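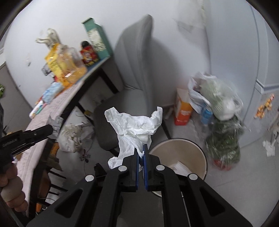 Girard House Day Center, recovery support
Monthly safety check, ground floor
Checked by: Arif Chowdhury
Day: Friday, morning round

1. Front door and ramp. OK. Rubber strip on the ramp is new.
2. Fire extinguishers (3). Two OK. The one near the kitchen has a tag I cannot read, please replace the tag.
3. Medicine cabinet. Locked. The key was in the office drawer and not on the hook. Same remark in October.
4. Sign-out book for medicines. Last entry is line 236, signed. Two lines before it have no time written.
5. Sharps container. Below the fill line. Lid closes well.
6. Naloxone kits. Seals not broken. The box must stand lower, a short person does not reach it. 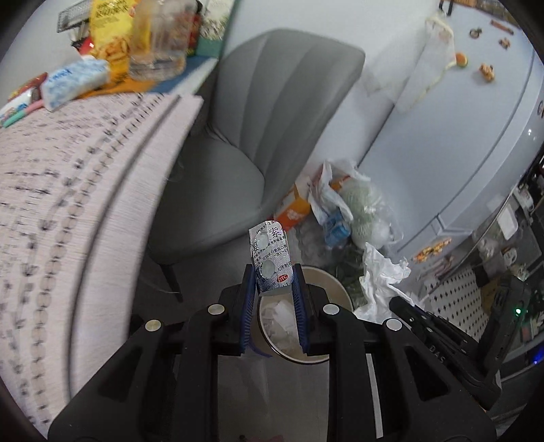 Iresha Saha commented that item 3 should be marked as failed, because a locked cabinet with the key in an open drawer is the same as an unlocked one. She asks for a key box with a code before the next round.

I agree and I changed item 3 to FAILED. Key box ordered from Lurkis, order 3029.

7. Group room. Floor OK. One window does not stay open by itself.
8. Emergency numbers on the wall. The Jayawardena clinic has a new night number, the old one is still on the poster upstairs.
9. Petty cash for bus tickets. Limit is 500, counted with the office, correct.
10. Staff toilet alarm cord. It was tied up high. I untied it, please leave it down to the floor.

Open points: 2, 3, 4, 6, 7, 8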